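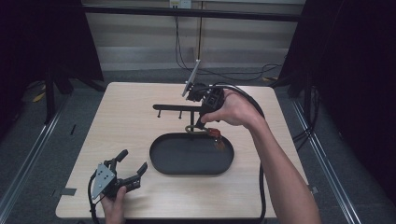
How to Prepare a Novel Synopsis for the Clurdale Reading Panel

Writers submitting a novel to the Clurdale list must include a synopsis with the opening chapters. The panel reads it first. It should tell the whole story, including the ending.

Step 1. Write one sentence for each chapter. Record what changes for the main character and leave out description, dialogue and minor figures.

Step 2. Name no more than four characters. In the panel's copy of Tinen, by Fouzia Mohmand, the two sisters and their father are named; the neighbors are called simply "the neighbors."

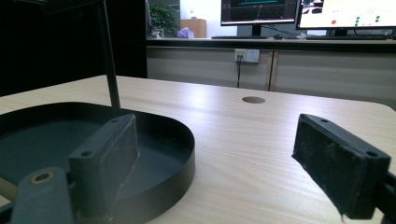 Step 3. Join the sentences into paragraphs in the present tense and third person, even where the novel itself is told in the first person. A novel that moves between periods should be summarized in the order the reader meets the events, with the year given at each shift.

Step 4. State the ending plainly. A synopsis that closes on a question will be returned for revision. 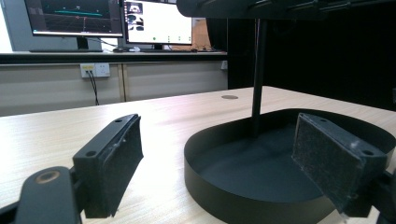 Step 5. Cut the draft to 500 words. First drafts often run to 2000 — subplots are usually the first thing to go.

Place the title, the author's name and the full word count at the top of the page. Synopses are read by Parvaneh Ahmadpour, fiction editor, and replies are sent in May.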